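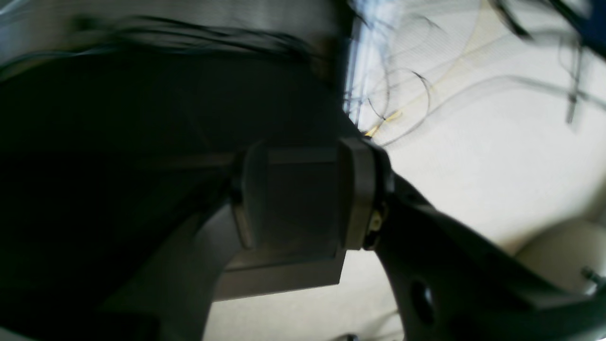

The bright surface, with the gray background at upper left.

Friday, March 15, 2024

Surface and light, continued from the February pages.

Kerstin asked again if we should keep the bright surface or change it to something more dull. I spent the morning on this question. With both ceiling lamps on I read 727 lux in the middle, and with only the rear lamp 300. The second value is more comfortable for the eyes, but small parts are then harder to find, especially the black screws from the Gaete box.

Cleaning: I wiped first with plain water, then with the Grindik cleaner, 10 ml in one bucket. Grindik leaves a thin film if it is not rinsed. Please rinse two times and dry with the cotton cloth, not with paper. The old tape marks near the wall are still there, I did not want to scrape them with the metal blade.

The Prondia mat arrived, but it is the wrong size. It is 193 mm too short on the long side, so I packed it again. Sebastián will write to the shop. Until then we work without mat - please no hot tools directly on the surface.

Gisela would like a gray sheet also on the right side, the same kind as we have now. I agree, but let us first decide about the lamps.

Open points:
- ask Nives where the second light meter is
- rear lamp makes a noise in the first minutes, check the holder
- order cotton cloths, we have almost 10 left but most are worn
- repeat the readings in the afternoon with the blinds open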